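Breltow Home Freezer Diary – data card

What this is

The Breltow Home Freezer Diary is a set of written records of what people put into their home freezers, what they took out, and what they threw away. It covers 369 households in two towns, Clolgate and Hovetthorpe. Each household kept a diary for four weeks, starting in September.

The records were made on paper and typed up later. If you are looking for temperature readings or power use, this set has none.

Files

diary.csv has one row for each item that went in or out.
homes.csv has one row per household.
freezers.csv has one row per freezer compartment.
words.txt is the list of food names and what we changed them to.
notes.txt holds free comments from the diary keepers, with anything personal taken out.

All files are UTF-8 with commas between fields. Fields with a comma inside them are in double quotes. Dates have been replaced by a day count that starts at one for each household, so day one is not the same calendar day everywhere.

Fields in diary.csv

home_id – the household, matches homes.csv
freezer_id – the compartment, matches freezers.csv
day – day of the diary
part_of_day – morning, afternoon, evening or night
way – in, out, or moved
item – food name after cleaning
item_raw – food name as written
amount – number, may be blank
unit – whatever the diary keeper used, lightly cleaned
reason – eaten, given away, thrown away, moved to fridge, other
age_guess – how old the keeper thought the item was, in weeks, may be blank

The age_guess field is a guess and should be treated as one. A lot of people wrote "old" or "from the last house" and those were left blank, with the wording kept in notes.txt.

Fields in freezers.csv

freezer_id – the compartment
home_id – the household
kind – top, bottom drawer, side, chest, upright
place – kitchen, garage, basement, hall, other
self_defrost – yes, no, unknown
shared – yes if people outside the household also used it

There are 500 compartments in total. A fridge with a freezer drawer counts as one compartment even when the drawer has a second tray inside. We went back and forth on this. The first version counted trays separately, and the numbers came out badly because half the homes had not told us about the tray.

How the diaries were collected

Each household got a booklet, a pencil and a magnet to hang the booklet from the door. The magnet did not stick to some of the stainless steel doors, so later packs had a loop of string as well. Booklets from those first homes have more gaps in the evening rows, probably from being left in another room.

The booklet asked people to write down an item when it went in or came out, using whatever name they would use at home. There was no list to pick from. We tried a printed list with the first few homes in Clolgate and people squeezed everything into the nearest box, so soup and stew and chili all ended up as "meals". Those pages were done over.

Drinks were a late addition. The first booklet said "food" on the cover and most people took that at face value. The second printing said "anything you put in the freezer", and that brought in drinks, ice packs, candles, bread for the birds and one pair of jeans. Homes with the first printing have booklet = 1 in homes.csv. Please leave them out of any count that has to do with drinks. 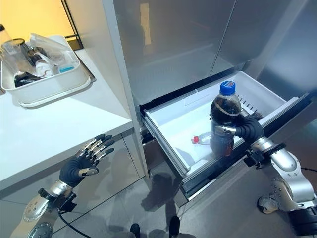

Short stays are the other thing that changed between printings. The second booklet had a narrow column for things that were in the freezer for less than a day, and it got used far more than we expected. A bottle put in before supper and taken out after it should show up as two rows on the same day, with way = in and then way = out. In practice many keepers wrote one line for both. We split these into two rows where the wording was clear and set split = 1 so you can find them. Where the wording was unclear the line stayed as it was.

Forgotten bottles and cans were a steady source of notes. We did not make a separate code for burst containers. They are under reason = thrown away, and the word "burst" or "split" or "exploded" is usually in item_raw. Searching for those words will find most of them.

Cleaning

The typed diaries had many spellings of the same thing. We brought them down to 707 item names, listed in words.txt next to every raw form that feeds into them. The rules were simple:

Brand names were dropped and replaced with the plain name of the food.
Home-cooked and store-bought were kept apart when the keeper said which.
Cuts of meat were kept if written, so "chicken" and "chicken thighs" are two names.
"Leftovers" with no other word was left as "leftovers, unknown".
Cola, lemonade and other fizzy drinks were joined under "soft drink". The raw name is still there.

Two people went through the list separately and then compared. Most of the arguments were over peas. Peas used on a sore knee and put back are way = moved, with reason = other.

Units are rough. "Bag" is the most common one and it can mean anything from a sandwich bag to a grocery sack. We did not try to turn bags into pounds.

Known problems

Hovetthorpe homes are larger on average, and more of them have a chest freezer in the garage. Any plain comparison between the two towns is partly a comparison of freezer kinds. Use freezers.csv to match like with like.

People tidy up when they are being asked to write things down. The first three days have far more throwing away than the rest of the diary. For most uses we suggest starting at day four.

Ice is badly covered. Homes with an ice maker hardly ever wrote down ice, and homes with trays did so now and then.

Children's entries were kept. They are marked writer = child where the keeper told us. Ice pops are undercounted in homes without a child writing.

The Ragab forms

A second, smaller group of 200 homes also filled in a short form at the end, called the Ragab form after the street where we first tried it out. It asks for a full list of what is in the freezer on the last day. The answers are in the end_list column of homes.csv, separated by semicolons. It is useful as a check on the diaries. The end lists are longer than the diaries would suggest, mostly at the back of chest freezers – people found things they had not touched in the whole four weeks.

What it is good for

Looking at how long common foods stay frozen, what gets thrown out, and how people name food when left to themselves. The raw names have been handy for testing spelling and matching tools.

It is a poor fit for nutrition work, as the amounts are too loose. It should not be used to give advice on safe storage times. The diaries say what people did, and some of it was unwise.

Terms

Free to use and share with credit to the Breltow Home Freezer Diary. Please do not try to work out which home is which. If you fix errors in words.txt, send the changed lines and they will go into the next version.

Last updated: March

Comments (4)

peasplease
Is there any way to tell if something was refrozen? I can see the same lasagna going in and out of one home three times.

diary maintainer
There's no field for it. If an item goes out with "moved to fridge" and comes back in within a day or two, that's your best clue. The lasagna is real, we checked the booklet.

chestfreezer_fan
The semicolons in end_list clash with a few entries that have semicolons in the text. Took me a while to see why I had a food called "maybe fish". Otherwise it loads fine.

guest
Filtering out booklet 1 homes for drinks should be in bigger letters. I read right past it and had to redo my charts.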